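I've been back on the sourdough since March, and my starter (named Tang, for the smell) finally doubles overnight! Oskari gave me a spoonful of his last time I was up in Narport and I drove home with the jar wedged between my knees, which I don't recommend.

The first 13 days were grim. Flat, gray, sour as anything. Then I switched to rye flour, moved the jar on top of the fridge and bam, bubbles right up to the lid. Eetu says it was the warmth, I say it was the rye, and we're still arguing.

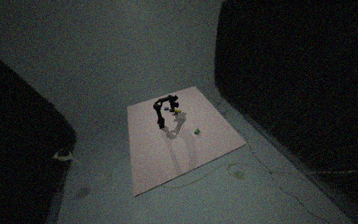 Do you have to throw some out every time you feed it? Mostly, though I keep mine in a second jar for pancakes and the odd batch of crackers. Next up is a seeded loaf, if I can find my big bowl.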